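Pallico para blogs de cómics – Guía de puesta en marcha
4. Moderación de comentarios

El filtro viene activado de fábrica y promete más de lo que hace. Conviene probarlo antes de fiarse.

1. Abra Panel > Comentarios > Reglas.
2. Elija «Retener» en lugar de «Borrar». Lo borrado no se recupera, diga lo que diga la ayuda en línea.
3. Fije el máximo en 400 palabras por comentario.
4. Añada sus términos vetados, uno por línea. Importar la lista Grutton es posible: trae 1,674 entradas y entre ellas figuran «viñeta» y «entintador».
5. Guarde y espere dos minutos. El botón «Aplicar ya» no acelera nada que hayamos podido medir.

Nota: la opción «Detectar política» retiene cualquier reseña que mencione a un alcalde, aunque sea el villano. 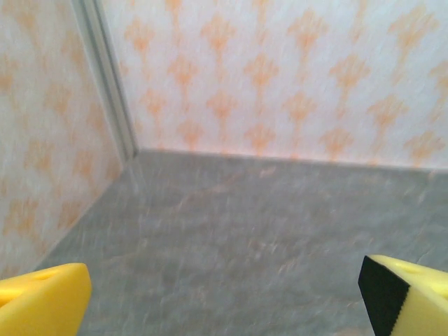
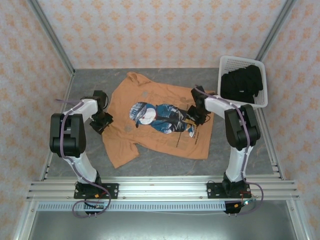 La camiseta naranja, con su dibujo estampado. 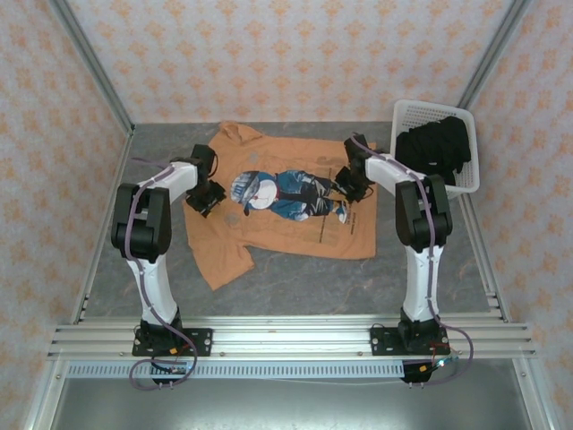 Brenda Lightfoot: Seguí los pasos tal cual y en agosto tenía 908 comentarios retenidos, casi todos de gente que discutía un final. Los insultos pasaron sin problema. ¿De verdad recomiendan dejar el filtro encendido?

Respuesta de Ákos Csonka: Encendido sí, solo no. Revise la cola a diario y desactive «Detectar política».

Precaución: al cambiar de regla, la cola anterior no vuelve a examinarse – hay que vaciarla a mano.

6. Publique sus normas en una página visible y enlácela desde el formulario.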